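자취생의 분리배출은 왜 목요일 밤에 무너지는가
생활환경조사 수업 기말 보고서 (2018년 8월 제출)

1. 시작하며 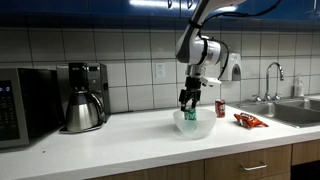
우리 조가 이 주제를 고른 것은 환경을 깊이 걱정해서라고 쓰고 싶지만, 사실은 조원 5명이 전부 자취를 하고 5명 전부 부엌 구석에 정체를 알 수 없는 봉투를 키우고 있었기 때문이다. 음료를 다 마신 뒤 그릇과 용기가 어디로 가야 하는지에 대해 첫 회의에서 한 시간을 다퉜고, 합의는 보지 못했다. 교수님께서 그 다툼을 그대로 조사 질문으로 바꾸라고 하셔서 이 보고서가 나왔다.

2. 조사 방법

학교 후문 쪽 원룸촌에 사는 학생 100명에게 설문지를 돌렸다. 문항은 재활용품을 며칠에 한 번 내놓는지, 내놓기 전에 헹구는지, 라벨을 떼는지 등이었다. 설문만으로는 모두가 모범 시민이 될 것이 뻔해서, 건물주의 허락을 받아 원룸 건물 'Stilham' 1층 배출장도 2주 동안 저녁마다 관찰했다. 이 기간에 배출장에 나온 품목을 하나하나 기록했더니 모두 3,529점이었다. 기록을 맡은 조원은 당분간 페트병을 보고 싶지 않다고 한다.

3. 결과

설문에서는 '항상 헹군다'는 응답이 가장 많았다. 배출장의 냄새는 이 응답에 동의하지 않았다. 8월이라는 계절 탓도 있겠으나, 떡볶이 국물이 남은 용기는 계절을 가리지 않고 떡볶이 국물이 남은 용기이다.

품목별로 보면 캔이 가장 양호했다. 내용물을 비우기 쉽고 뗄 라벨도 없으니 게으른 사람에게도 기회가 열려 있다. 반면 플라스틱은 사정이 복잡했다. 투명한 병과 색이 든 용기, 비닐이 한 자루에 들어 있는 경우가 많았고, 뚜껑은 대체로 제 갈 길을 갔다. 배달 용기는 씻은 것과 씻지 않은 것을 포개 놓은 경우가 있어, 결국 전부 씻지 않은 것이 되었다.

요일별 차이도 뚜렷했다. 수거 전날인 목요일 밤 열한 시가 넘으면 배출량이 급격히 늘었고 분류 상태는 그만큼 나빠졌다. 일주일 치를 안고 슬리퍼 차림으로 내려온 사람에게 세심함을 기대하기는 어려웠다.

4. 논의

면담에서 가장 자주 나온 말은 '둘 데가 없다'였다. 방 한 칸에 침대와 책상과 냉장고를 넣고 나면 분류함을 네 개씩 놓을 자리는 남지 않는다. 그래서 봉투 하나에 다 모았다가 배출장에서 나누겠다고 다짐하는데, 배출장의 전등은 우리가 관찰한 기간 내내 깜박거렸다. 어둠 속에서 재질 표시를 읽는 일은 시력 검사에 가까웠다.

안내문도 문제였다. 벽에 붙은 안내문은 글자가 작고 햇볕에 바래 '종이'와 '비닐'만 겨우 읽혔다. 우리는 큰 글씨로 새 안내문을 만들어 붙여 보았다. 다음 날 그 안내문 위에 피자 전단이 붙어 있었다.

5. 제안과 한계

첫째, 배출 가능한 요일을 하루 더 늘려 목요일 밤의 쏠림을 줄인다. 둘째, 배출장 전등을 간다. 두 번째 제안은 예산이 전구 한 개 값이므로 9월 개강 전에 실현되기를 바란다.

한계도 있다. 관찰한 건물이 한 곳뿐이고 방학 중이라 빈방이 많았다. 또한 관찰 사흘째부터 주민들이 우리를 알아보고 갑자기 라벨을 떼기 시작했으므로, 실제 상태는 표에 적힌 것보다 조금 더 나쁠 것이다. 품목별 집계표와 설문지 원본은 부록에 실었다.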